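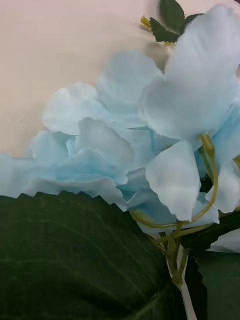

Wer schon mal eine Trauerrede halten musste, weiß, wie lang so eine Nacht davor werden kann. Ich hab das vor zwei Jahren für meine Großtante gemacht, mit einem Zettel, den ich am Ende kaum lesen konnte, und seitdem wollte ich unbedingt mal mit einem Menschen reden, der das beruflich macht. Freier Trauerredner also, oder in meinem Fall: Rednerin. Sie wohnt in Orkesow, direkt hinter dem Bahnübergang, und als ich klingle, ruft sie schon von drinnen, dass ich die Schuhe anlassen soll. Es gibt Kaffee und Pflaumenkuchen und sofort das erste Thema, nämlich Blumen. Echte mag sie gern, aber auf ihrem Schreibtisch dürfen es auch künstliche sein, so hellblaue aus Stoff mit gewellten Rändern, die im Licht fast ins Weiße gehen. »Die Leute sind da streng«, sagt sie. »Stoffblumen auf dem Grab, da wird getuschelt. Mir ist das völlig wurscht. Wenn die Frau ihr Leben lang Stoffblumen auf der Fensterbank hatte, dann gehören die dahin!«

Ihren Namen möchte sie nicht im Netz lesen, das war die einzige Bedingung. Bei einer Trauerfeier soll man an den Verstorbenen denken und nicht daran, was die Rednerin irgendwo über Kuchen erzählt hat. Verstehe ich. Ich nenne sie also einfach die Rednerin, auch wenn das ein bisschen steif klingt für jemanden, der so laut lacht.

Angefangen hat sie mit 33, vorher war sie Buchhändlerin bei Mondik, der kleinen Buchhandlung am Markt (gibt's nicht mehr, da ist jetzt ein Optiker drin). Eine Stammkundin war gestorben, die Familie war nicht in der Kirche, und irgendwer musste ja was sagen. »Die Tochter kam in den Laden und hat gefragt, ob ich das machen würde, ich hätte doch immer so schön mit der Mama geredet. Ich hab Ja gesagt und bin danach hinten ins Lager und hab mich auf einen Karton gesetzt. Ich dachte, ich muss mich übergeben.« Die Rede hat sie noch. Sie liest mir den Anfang vor und verzieht das Gesicht. »Rilke! Natürlich Rilke. Die Frau hat ausschließlich Krimis gelesen.«

Wie läuft das denn ab, will ich wissen, von dem Moment an, in dem das Telefon klingelt? Meistens meldet sich der Bestatter, bei ihr ist das fast immer das Haus Jurov, die kennen sie inzwischen gut. Dann ruft sie selbst bei der Familie an und fährt hin. Sie besteht darauf, dass man sich in der Wohnung trifft, möglichst in der des Verstorbenen. »Am Telefon kriege ich den Lebenslauf. Geboren, Lehre, Heirat, Kinder, Haus. In der Küche kriege ich den Rest.« Welchen Rest? Sie überlegt. »Dass er jeden Joghurtbecher aufgehoben hat. Dass zwischen den Brüdern was ist. Dass an der Tür vom Hobbykeller ein Schloss hängt und alle kurz weggucken.«

Bis zu 5 Stunden hat so ein Gespräch schon gedauert, da gab es dann zwischendurch Abendbrot. Sie schreibt mit der Hand mit, in Schulhefte, liniert, jede Familie ein eigenes Heft. Ein Aufnahmegerät hat sie genau einmal benutzt und dann gemerkt, dass alle anfangen, Hochdeutsch zu sprechen.

Ich frage, was ich die ganze Zeit schon fragen will: Was macht man, wenn der Mensch ein Ekel war?

Sie lacht nicht, obwohl ich damit gerechnet hatte. »Das ist häufiger, als man denkt. Ich lüge nicht. Ich sage dann zum Beispiel: Er hat es den Menschen um sich herum nicht leicht gemacht. Da geht ein Atmen durch die Halle, das hören Sie richtig. Die Leute haben ja Angst, dass ich gleich vom liebevollen Vater anfange.« Einmal hat ihr ein Sohn verboten, irgendetwas Gutes über seinen Vater zu sagen, und am Ende des Gesprächs hat er ihr dann doch noch erzählt, wie sie zusammen ein Ruderboot gestrichen haben. Das Boot kam in die Rede. Gefragt hat sie ihn vorher, per Mail, und er hat nur mit »ok« geantwortet.

Überhaupt, das Vorlesen vorher! Da gehen die Meinungen in der Branche offenbar auseinander. Sie schickt niemandem die ganze Rede, weil sonst jeder Onkel noch einen Satz dazu haben will, fragt aber heikle Stellen einzeln ab. Und Namen. Namen lässt sie sich buchstabieren und die Aussprache vorsprechen, manchmal dreimal. Ein falsch ausgesprochenes Enkelkind verzeiht ihr keiner, sagt sie.

Bei der Musik hat sie weniger mitzureden, als ich dachte. Die sucht die Familie aus, und es läuft, was gewünscht ist. Schlager, Metal, einmal die Hymne eines Handballvereins, bei der hinten jemand mitgeklatscht hat. Am schönsten fand sie eine Feier im Café Falcão, ganz ohne Halle, der Wirt hatte die Espressomaschine ausgemacht, und erst nach dem letzten Satz durfte er sie wieder anstellen. »Dieses Zischen! Da haben alle geheult. Der Mann hat da jeden Morgen gesessen.«

November ist übrigens ihr schwierigster Monat – der Matsch, die kalten Hallen, und weil sie selbst im November ihre Mutter verloren hat. Die Rede hat damals ein Kollege gehalten. Ob sie gut war? »Keine Ahnung. Ich hab kein Wort mitbekommen. Seitdem schreibe ich kürzer.« Inzwischen sind ihre Reden nach 16 Minuten vorbei, das stoppt sie zu Hause am Küchentisch, laut gelesen, mit Pausen.

Und einen Tipp für Leute wie mich, die das plötzlich selber machen müssen? Groß ausdrucken, sagt sie, und einseitig. Die Blätter nummerieren. Ein Glas Wasser ans Pult stellen lassen und jemanden in der ersten Reihe bestimmen, der weiterliest, wenn es nicht mehr geht. Und wenn man weint, dann weint man eben, die warten schon.

Meine Großtante hätte sie gemocht, glaube ich. Den Pflaumenkuchen auf jeden Fall, von dem ich noch zwei Stücke in Alufolie mitbekommen habe.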